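论文库 > 机器人与自动化 > 操作与抓取 > 全文阅读 > 第五节

本站使用 Cookie 记录您的阅读进度和字号设置。继续浏览即表示您同意我们的 Cookie 政策。[接受] [管理设置]

5 收碗、摆盘、拧盖子:机器到底能接手多少

前面四节把硬件、数据和训练都交代过了,这一节我想聊聊写这篇文章时被问得最多的那个问题:家里的杂活、车间里的零活,现在能不能放心交给一条机械臂?我先把答案摆出来,省得各位翻到最后:有几样能,有几样看着能、守上一下午就知道不能,还有几样我连让它试都觉得心虚。

下面的讨论都基于 Ketetti 任务集,一共 16 项,一部分从厨房台面上来,一部分从 Leclerc 工作间的装配台上来。策略的输入主要是腕部相机,图 4 给出三幅这样的画面,读后面几小节时可以随手翻回来对照。

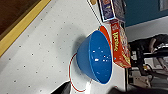
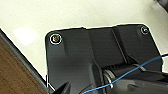
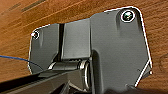

图 4 腕部视角的三幅画面,排列不代表时间先后。第一幅里有蓝色塑料碗、一小截露出来的橙红色盘子和桌面上的红色细圈;第二、三幅的大部分被深灰色外壳占据,背景分别以浅色台面和木质表面为主。

5.1 什么叫“干完了”

先说评分,因为我发现大家吵来吵去,多半是在吵这个。

按论文里的老习惯,碗被夹起来、放下去、没翻,就算成功。我一开始也这么记,记了几天,越记越别扭。有一回碗是放下去了,可压在了抹布上,歪着;另一回放得很正,只是放之前把旁边的杯子推出去好远。按老办法这两回都是满分,可你要是家里人,肯定会走过去重新摆一下。走过去重新摆一下,那这活到底算谁干的?

所以 Ketetti 里我改用了三档记法。第一档叫“不用管”,做完以后人不需要碰任何东西。第二档叫“补一手”,目标达到了,但留下了一点要人收拾的尾巴。第三档叫“没成”,包括中途停住、超时、掉东西,以及我自己伸手按了急停的那些。全部 1,316 次尝试都按这三档来记,录像另存,有疑问的回看。

这套记法很粗,我承认。“补一手”里头什么都有,从扶正一个盒子到擦一滩水都算。审稿时有意见说应该再细分,按需要人工的时间来记。我试过,掐表掐得人心烦,而且不同的人收拾同一个烂摊子,快慢差得太远,最后的数字更多反映谁手脚麻利。于是退回三档。

还有一个细节值得说一下:任务开始前的摆放,由不参与训练的人来做,给他的要求只有一句“按你平时的样子放”。这一条对结果的影响比我预想的大得多。训练数据是我自己摆的,我摆东西有个毛病,喜欢把物体之间留出空来,大概是潜意识里在心疼夹爪。别人可没这个习惯,碗挨着盘子,盘子贴着盒子,盒子靠着墙,怎么顺手怎么来。

5.2 台面上的活

台面任务里表现最好的是单件搬运:一只碗、一个杯子、一个盒子,从一处拿到另一处。Hodus(就是第三节里的那个策略,名字沿用项目早期的叫法,懒得改了)在这类任务上大部分落在“不用管”这一档,我看到后来甚至有点走神,这在机器人实验室里算是很高的评价。

碗比我想的好对付。碗沿薄,夹爪一侧伸进去、一侧留在外面,合拢就行,角度偏一点也没关系。麻烦的是盘子。盘子扁,边缘离桌面近,两指夹爪要从侧面铲进去,铲得低了蹭桌子,铲得高了从边上滑过去。人拿盘子会先用指甲或者指腹把边挑起来一点点,再把手指塞到底下,这个动作我们自己做的时候完全没感觉,可你让夹爪去学,它就是学不好。我录示教时也觉得难受,遥操作手柄上没有“指甲”这个按键。

更难的是碗和盘子挨在一起。单独一只碗能拿,单独一只盘子勉强能拿,放在一块儿以后,两样的成绩都往下掉。我翻录像,看到的失败大致是这么来的:策略盯准了碗,手指下去时碰到盘沿,盘子一转,碗跟着挪了位置,原来的夹取点就不对了。接下来有的时候它会重新对准,有的时候会在原来的位置上空夹,夹完了还很认真地走完后半程,两根手指什么也没捏着,端端正正地到目标位置松开。看这种录像的时候心情很复杂。

包装盒这一类(麦片盒那种站着的纸盒)属于“看着能”。空盒子轻,一碰就倒;满盒子重心高,夹在上半截会晃。纸盒表面又软,夹紧了会瘪下去一块。我最后把夹持力调到一个折中的值,空盒满盒都能应付,代价是满盒子偶尔会慢慢往下滑。下滑的时候腕部相机里几乎看不出来,等看出来,盒子底已经蹭到别的东西了。

叠毛巾我也放进去了,抱着试试看的心态。把毛巾对折一次,行。对折两次,第二次的边就开始跑。有意思的是,旁观的人对叠毛巾的宽容度特别高,歪一点也觉得挺好,甚至有人鼓掌;同样是歪,碗放歪了就没人鼓掌。我在想演示视频里为什么总爱叠衣服,可能多少跟这个有关系。

至于洗碗,我没有做。准确一点讲,我做过“把海绵按在碗里转几圈”,策略转得有模有样,但海绵经常转着转着就不贴碗壁了,它也不知道。没有触觉,光看画面,很难判断到底擦上了没有。这一项后来从任务集里拿掉了,不计入那 16 项,我在这里提一句,免得有人以为我们漏了。

5.3 工作间里的活

很多朋友的直觉是,车间的活比家务容易,零件规整,位置固定,灯也亮。这个直觉对大批量产线是成立的,可 Leclerc 工作间不属于这种。那里干的是小批量的组装和返修,上午装一种,下午换一种,台子上同时摊着好几样东西,工具用完随手一放,跟谁家厨房的台面也差不了多少。

我们从那边取了几项:把零件从料盒里捡出来排好、把盖板放到底座上、拧瓶盖式的旋盖、把一段线理到卡槽里,还有往箱子里装成品。

捡零件最稳。只要零件不叠在一起,Hodus 捡得又慢又准,慢到旁边干活的师傅看了一会儿就走开了。零件叠起来以后,它会一次夹起两个,然后当成一个放下。这属于“补一手”,伸手拨开就好,可放在真实的流程里,后面的计数就全乱了。家里多拿一个勺子没人在乎,返修台上多拿一个零件,是要回头去查的。同一种失误,放在两个地方,分量完全两样,我的三档记法没能反映这个差别,这是它的一个毛病。

放盖板考验的是最后那一点点距离。大方向上没有任何问题,盖板悬在底座上面的时候看着都挺准,一放下去,总有一个角翘着。人会顺手拍一下。我后来在示教里专门加了“拍一下”这个动作,策略也学会了,只是它学成了每次都拍,不管翘没翘。我考虑过要不要把这个纠正过来,想想又算了,多拍一下也不碍事。

旋盖要看是拧紧还是拧开。拧开容易,拧到松了就行;拧紧得知道什么时候停。我们的腕关节转动范围有限,转一段要松手、回转、再夹住,每一次重新夹住都是一次出错的机会。螺纹对不正的时候,人手上立刻有感觉,机器要等盖子歪得肉眼可见才有反应,有时候到那会儿也没反应。

理线,唉。理线我到现在也说不上来它算会还是不会。线直的时候行,线打弯的时候看运气。训练数据里线的形状我尽量弄得五花八门,可线这个东西,你随便一扔又是一个新样子。Lukorley 那边做布线夹具的同行给过一个很实在的建议:先设法把线绷直,再去塞。我照做之后成绩好看了不少,但绷直这一步用的是夹具,等于把难的那部分拿走了,所以报告成绩时我把用夹具和不用夹具的分开列,请各位不要只引用前一列。

5.4 相机长在手腕上这件事

说说视角。

腕部相机的好处谁都知道,手伸到哪里它看到哪里,不用标定一堆外部相机,换个台子照样能用。坏处得真用上一阵子才体会得深。图 4 第一幅算是视野开阔的,碗的外壁、碗口那一圈、后面立着的盒子都在,连碗投下的影子都有。可是哪怕在这么好的视野里,橙红色的盘子也只剩一弯细边。你问我那底下是一只完整的盘子还是别的什么,我凭常识能猜,策略凭什么猜?凭训练数据里见过多少次“只露一条边的盘子”。

再看第二、三幅,外壳占了画面的一大块,余下的是台面、木纹,还有一根细细的蓝线弯过去。这种画面在数据里并不少见。我起初想过把它们筛掉,理由是信息量低,留着白占存储。筛了一版,重新训练,拿去试,结果策略遇到类似画面时开始乱动,动作幅度忽大忽小,吓得我赶紧按停。想一想也合理,你把“看不见什么东西”的样本都拿走,它就没有机会学会看不见的时候该怎么稳住。后来我把这些画面原样放回去,动作就老实多了。

这里还有一个我没想通的地方。蓝线横在外壳前面,形状每次都有点不一样,按理说是纯粹的干扰。我试着在训练时把它遮掉,用随机色块盖住那一片,成绩没有变好,反倒略差。可能是遮挡的方式太粗暴,也可能线的弯曲程度里带着关节姿态的信息,策略偷偷用上了。我没有足够的证据支持哪一种,先放在这儿,欢迎有条件的同行去试。

反光也要提。光滑的塑料碗内壁会有一小片亮点,人一眼就知道那是灯,手腕一转亮点也跟着跑。早期版本的 Hodus 对这种亮点很敏感,夹取点会被带偏。加了亮度扰动以后好转很多,没有完全消失。台面材质也有影响,浅色台面上碗的轮廓清楚,换到木纹桌上,深色物体的边就糊了。我原先只在浅色台面上录数据,觉得干净、好看,后来补录了木纹表面的部分,跨台面的表现才算能看。

顺带回答一个常被问到的问题:为什么不再加一台固定在外面的相机?可以加,我们也加过,成绩确实会涨。可一旦加了,你就得在每一个厨房、每一张工作台旁边找一个不挡人、不被碰歪的位置。Leclerc 工作间里那个支架被人胳膊肘带歪过多少回,我都不好意思写进来。就这一节的问题而言,我更想知道只靠手腕上那只“眼睛”能走多远。

5.5 出错以后

我越来越觉得,评价一台机器会不会干家务,看它出错以后怎么办比看它一次做对的比例更说明问题。

人干活也总出错。夹菜会掉,拧盖会歪,放盒子会倒。区别在于我们错了马上就补,补得太快,连自己都不记得错过。机器这边,一次性做对的比例这两年涨得很快,补救的本事涨得慢。原因不复杂,示教数据里录的大多是顺利的过程。谁会专门去录自己手忙脚乱的样子呢?我第一批数据就是这样,凡是中途失误的都删了重录,硬盘里一片祥和。

意识到这一点以后,我给每项任务又补录了近 200 条带失误的示教:故意碰歪碗,故意让盒子滑一下,然后当场挽回。录这些比录顺利的累多了,演失误演得像也是门手艺,演得太假,策略学到的就是一套假动作,先歪一下再扶正,没事找事。我确实训出过这么一版,看它对着一只放得好好的杯子先推一把再扶回来,我在旁边笑了好半天,然后老老实实把那批数据重新挑了一遍。

补录之后的变化主要在“没成”这一档,其中有一部分挪进了“补一手”,少量挪进了“不用管”。空夹之后继续走完全程的情况明显少了,策略会停一停,退回去再看一眼。我给它设了上限,同一个物体最多重试 3 次,还不行就退到安全位置等人。为什么设上限?没有上限的时候,它会跟一只盘子较劲到天荒地老,每一次都把盘子往桌边再推一点点。

不过也得讲清楚,这种恢复能力的范围很窄。它能恢复的,差不多就是我演过的那几种。盘子转了个角度,能。盒子倒了,有时能。水洒了,它看不懂,会照常把杯子从水里拿起来,照常放好,照常宣布结束。按评分是“补一手”,按我家的标准是要挨说的。

5.6 人在旁边要待多久

假如你真打算在家里或者工作间里用这么一套东西,最该关心的可能是这个:我能不能走开?

单件搬运可以走开,前提是桌上没有贵的东西。捡零件可以半走开,隔一阵回来看一眼。别的我都不建议。我自己的习惯是手边放着急停,人坐在能看见台面的地方,顺便做点不需要太集中注意力的事,比如回邮件。听起来也不坏,可仔细一算账就尴尬了:如果我反正要坐在那儿,收几只碗的工夫我自己早收完了。Hodus 的速度比人慢不少,这一点哪怕把演示视频加速也改变不了。

那它的价值在哪里?我想到的场景有两个。一个是人手确实不方便的时候,行动受限、或者手上正抱着孩子,慢也比没有强。另一个是工作间里那种又碎又久的活,一次半次的速度无所谓,能在午休和下班后慢慢磨就行。后一个场景我们试过一阵,从下午五点以后开始跑捡零件的任务,第二天早上去看,大部分时候料已经排好了,也有停在半路等人的时候,指示灯亮了一夜。

工作间的师傅们对它的态度很实用。没有人问它用的什么模型,问的都是会不会把料碰掉、掉了会不会自己停、台子能不能借出来放别的。最后这个问题我答得最多。机械臂占地方,这件事论文里不大写,可在一间本来就挤的屋子里,它一年到头立在那儿,碍事是实打实的。

安全方面,我们全程限了速度和力,夹爪的力度捏到手指会疼,但不会伤。即便如此,我不会在有小孩跑动的房间里开它。这不属于技术结论,算我个人的胆量问题。

5.7 这一节没说到的

有几处不足需要交代。

任务集里的物体种类偏少,而且偏好拿。塑料碗多,瓷碗少,玻璃几乎没有,一方面怕碎,另一方面透明物体在腕部相机里是另一个大坑,我不想让它把其余结论搅浑。读者如果家里用的都是玻璃碗,请把前面的乐观程度自行打个折。

台面高度固定,没有弯腰从柜子里取东西、也没有往高处放。真实的家务有很大一部分是跑来跑去和上上下下,我们这条臂固定在桌边,这些它一概不沾。所以严格来讲,我评的是“站在桌子前面能做的家务”。

另外,摆放的人虽然没参与训练,但他们知道这是给机器人摆的。有人会不自觉地照顾它,把碗口冲着它那边放;也有人相反,特意出难题,把东西堆成一个小山包,然后站在旁边等着看。两种我都留下了,没有剔除。

最后是成绩随时间的漂移。夹爪指面的橡胶会磨,磨了以后抓光滑的碗沿就打滑,换一副新的又过于黏,放下时碗会跟着抬一下。我在中途换过指面,换之前和换之后的数据在附录的表里分开标了。单看总数看不出这个差别,按任务拆开看,盘子和旋盖两项受影响最大,碗也有一点。下一节讨论失败分类时会用到拆开之后的版本。

相关条目
Ketetti 任务集:任务定义与摆放说明
Lukorley 布线夹具的设计与使用记录
只用腕部相机的操作策略:一份阅读清单
带失误的示教数据该怎么录
两指夹爪拿盘子的几种办法
Leclerc 工作间小批量装配流程整理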